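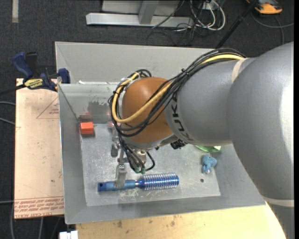

The man who writes the crossword for the Flitley weekly paper has one condition for being interviewed, which is that I don't use his name. He signs his puzzles "Plevari," after a cheese shop his grandparents ran, and he would like to be able to go on buying stamps without being asked about 14 Across.

"There was a bad one in November," he says. "I had a clue where the answer was ELAND, and I'd written it up as a kind of deer. It's an antelope. I got letters. I got a letter with a drawing in it."

Was it a good drawing?

"It was a very good drawing. That made it worse."

We are in his kitchen, at a table covered with graph paper. He has been setting the puzzle for 20 years, weekly, apart from a stretch when he had shingles and the paper reran old ones. Readers noticed at once. One of them sent in the answers a day before the puzzle was printed, having kept the original.

He builds the grids by hand, in pencil. There are programs that will fill a grid in less time than it takes to sharpen the pencil, and he owns one of them, a Christmas present, still in the box. I ask if this is a matter of principle.

"I'd like to say yes," he says. "I couldn't get it to install."

The hand method goes like this. He starts with the long answers, usually two of them running across and two down, and he picks those on a walk. Then come the black squares, which have to look the same when you turn the page upside down. Nearly every American crossword follows that rule and almost no solver would miss it if it went away. He tried dropping it once. He says the grid looked like a dog had been at it and he couldn't sleep.

After that it's short words, and short words are where the misery lives. The bottom right corner is the worst, he says, because by then you've used up your luck. You have three letters left, the first is an O and the last is an E, and you have already used ORE, ODE, OLE and ONE this month. That leaves OPE, which is a word only in poems and in crosswords, or whatever it is people in the Midwest say when they bump into you at the grocery store.

"I've used that second one," he says. "People from Ohio wrote in to thank me. I don't get a lot of thanks, so I've been looking for other things they say."

He keeps a notebook of words he has promised himself never to use again. I'm allowed to look at a page of it. ESNE is there, and ANOA, and OLIO with a double line under it. ERNE has been crossed off the list, put back, and crossed off again, and there's a note beside it I can't read. When I ask, he says it reads "sorry."

The puzzle pays 15 dollars. It has always paid 15 dollars. When he started, that covered lunch for two at the Nindby Diner with pie, and now it covers the pie. He raised the matter with the editor once, and the editor said he'd look into it, and then the editor retired. The next editor also said he'd look into it. Plevari tells this story without bitterness, though he does tell it twice.

Before he retired himself he taught high school chemistry, and he says the two jobs have a lot in common, chiefly that most of the people involved wish you had made it easier. I suggest that solvers at least choose to be there.

"You'd think so," he says. "Then you read the mail."

The mail is in a Kofler boot box on top of the refrigerator, and he gets it down for me with some ceremony. A retired surveyor writes every January to point out that the puzzle has used the word ACRE too often. A woman wants fewer baseball players and a different woman, possibly her sister judging by the return address, wants more. Someone has mailed back an entire puzzle, filled in correctly and in ink, with the single word "Hmm" across the top. He has thought about that one a lot. He used to have it on the wall.

There are also a few he doesn't hand over right away. One is from a man whose wife had done the puzzle in the hospital, out loud, with the nurses. They got stuck on a river in Germany and the whole floor got involved. He folds that letter back up along its old creases, says it was the Oder, and asks if I want more coffee.

I ask what makes a good clue, expecting a theory. He doesn't have one. He has a favorite, though, from years ago: "It's seen better days," for CALENDAR. He's not sure it really holds up. His daughter says it doesn't. He likes it anyway, and he ran it again last spring with the answer in a different corner to see if anyone would complain, and two people did.

"What I don't like is a clue where you get it and you're annoyed," he says. "You ought to get it and be annoyed at yourself. There's a difference, and I've been on the wrong side of it plenty."

Does he solve other people's puzzles?

"Every morning. I'm terrible. I do the big city one up to the middle of the week and after that I just read the comics." He has been stuck on the same cryptic since the summer. It's pinned by the phone, with seven letters filled in, three of which he now suspects. I look at it for a while and offer him a guess at 6 Down, and he writes it in, lightly, out of what I take to be good manners.

The next grid is half done while we talk. He won't show me the top, on the grounds that I'm a reader, but he turns the bottom half around and lets me see the corner he's been fighting with. It has four empty squares and a great deal of eraser damage. He's fairly sure he can get out of it with either a Greek letter or a brand of cookie, and the cookie has been in there so often that he thinks the company should be sending him some.

"I could move the black square," he says, and looks at it. "But then I'd have to move the other one."

He picks up the pencil. I let myself out through the porch, where the recycling bin is full to the top with graph paper, and he calls after me to ask how many letters there are in "rhubarb." I tell him seven. There's a long pause from the kitchen, and then the sound of the eraser.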